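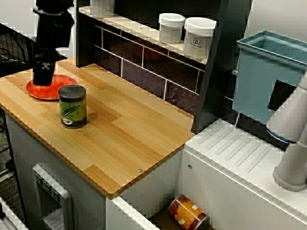 Notes for the Boonyarit session, 13 July 2024. Slot is short; skip the paragraph on dish racks if the clock is against us.

Opening. The talk covers one strip of counter in a small kitchen, the part beside the sink. In most small kitchens it is landing space for shopping, prep space and draining overflow at once. Those three uses compete.

Point one: default contents. Anything left on the strip overnight counts as stored there. A can waiting for dinner and a plate waiting for a shelf take up the same working width as a chopping board. Ask the room what is on theirs now. Wait for answers.

Point two: heights. Jars with screw lids go on the narrow shelf over the backsplash, where they can be reached with one hand. Cans go low, in the open cubby under the counter — weight belongs down there. Stand them upright with labels out. A can on its side is hard to identify from above.
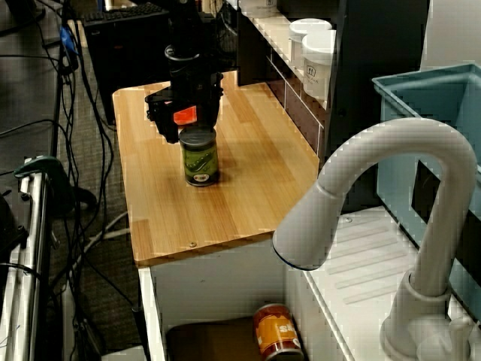

Efua Asamoah objected at the May run-through that low storage is no use to anyone who can't bend easily, and that cans at the back of a cubby get bought twice. Accept both. Answer: one row only, nothing behind it, and for those users swap the jars and cans, provided the shelf fixings are rated for the load.

Point three: the sink side. The ribbed deck is for draining. Keep dry goods off it. A basin can live behind the faucet if the spout still swings clear.

Dish racks (optional). A rack on the wood holds water against the surface. Put it on the deck or use a tray.

Close with the exercise: clear the strip, put back only what is used daily, leave it for 6 days, then check. Handouts are with Surachet Wattanapong. Questions after that.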